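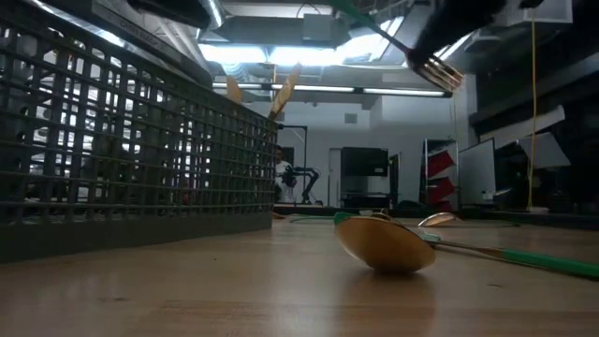
One resident wrote to ask whether forks should stand with the tines up or down in the basket, and whether it matters at all if everything is to be dried by hand afterward. Both parts of that question are answered first, as they are the ones most often received by the Turnside housing office.

Shared Kitchens at Turnside: Flatware and Drying Baskets
Frequently Asked Questions
Last revised Jan 15, 2021

Which way up should flatware be placed?
Forks and spoons are placed with the handle down and the head up. Table knives and anything with a point or a cutting edge are placed with the handle up. The rule applies even when the items are to be dried by hand. Residents reaching into a basket should be able to expect the same arrangement in every kitchen.

May I leave flatware on the table while I wash the rest?
Yes, for as long as you are at the sink. Items should be in the basket or in the drawer before you leave the kitchen. Flatware found on a table at the evening check is washed again and returned to the drawer.

Do wooden utensils go in the same basket?
They may. Wooden spoons and spatulas should be wiped with a towel first and placed at one end, with space between them and their neighbors. They should not be soaked in the sink or left in standing water. A wooden utensil that has split or feels rough should be handed in at the office for replacement.
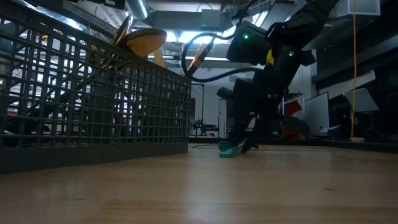

Gray basket on a wooden table, with utensils standing above the rim.

How full may a basket be?
A basket is full when an item can no longer be lifted out without moving another. Large serving spoons and turners take up more space than residents expect and should go in last. If the basket is full, please dry what is in it and put it away before adding your own.

Where does the basket belong when it is not in use?
On the counter to the left of the sink. It may be carried to the table for sorting. It may not be stored on the floor, on the stove or on top of the refrigerator.

Who cleans the basket, and how often?
The kitchen named on the weekly rota is responsible for its own basket. It is emptied, washed in warm water with dish soap, rinsed and left upside down to drain. Particular attention should be paid to the corners and to the underside, where hard water leaves a white film. The film can be removed with white vinegar and a soft brush. Scouring pads scratch the plastic and are not permitted.

May I use my own flatware?
Residents may bring their own. Turnside does not replace private items that are lost, and recommends that they be kept in the resident's own cupboard. Marking the handles with colored tape is allowed, provided the tape is renewed when it begins to peel.

How do I report a missing or damaged item?
Complete form 396, available at the front desk in Narnero Hall and Rotich Hall, or call extension 2593. Please state the kitchen number and the type of item. Replacements are issued within five working days. No charge is made for ordinary wear.

When are the kitchen sets inspected?
Each kitchen set is inspected once a year, in May. Residents are asked to return all borrowed flatware to the drawers the evening before.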